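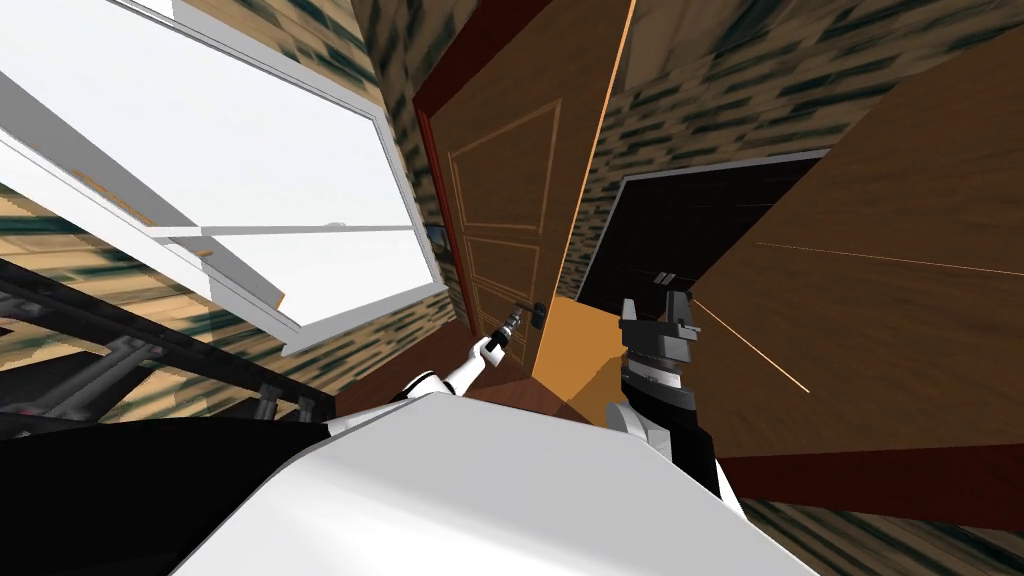 2021-11-06

Back on the attic insulation for the Arruda house, and what a nice long morning it was! Edileuza Nogueira came by with the Ziketley batts, so we got 11 of them laid between the joists before lunch — the last 3 had to be trimmed for the crooked bay over the stairs, which took longer than all the rest put together. I'd still like a second layer up there, crosswise, but the budget may say otherwise.

The soffit vents are clear on the north side and I put in six baffles. South side still to do. Edileuza thinks the hatch needs weatherstripping too (she's right, I just keep forgetting to buy it). Leftover roll is on the top shelf, please don't use it for Clirkstead. Want to look at the whole attic again in January, once it's properly cold.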